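How a Robot Plans a Move
Feb 22, 2018

A robot arm does not know where anything is until software works it out. At Jenthorpe, new programs are tested in a simulator first. A simulator is a computer program that draws a pretend house and a pretend robot and follows rules for how things move and bump.

The test program is called Pistora. It has three parts.

Perception takes in camera pictures. Each picture is a grid of numbers, one set for every dot of color. The software sorts the dots into groups: door, table, wall, floor.

Planning looks for a path. It tries many paths in its memory and throws out any that would hit something. Pistora may test 172 paths before it keeps one.

Control sends the motor commands. It checks the position of each joint 60 times a second and corrects small errors – a little more turn, a little less.
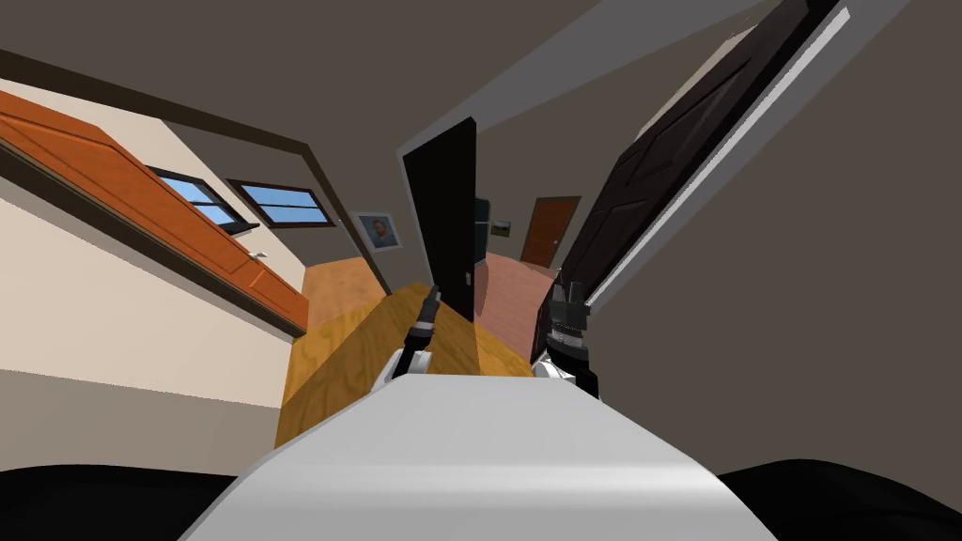
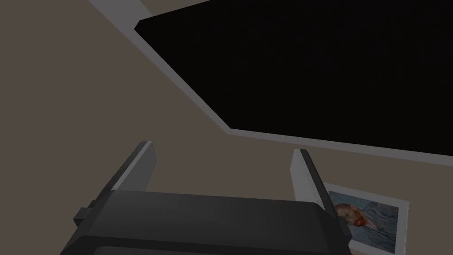
Both views are drawn by the simulator. The first has two grippers and a wooden table, with doors beyond. The second looks past the two open fingers of one gripper.

Why does the software plan a path before the arm moves?
A moving arm needs time to stop. If the path is checked first, the software can find a bump while it is still only a number in memory.

A plan can still go out of date. If an object moves, perception reports the change and planning starts over. Pistora gives up after 90 seconds without a safe path and leaves the arm where it is.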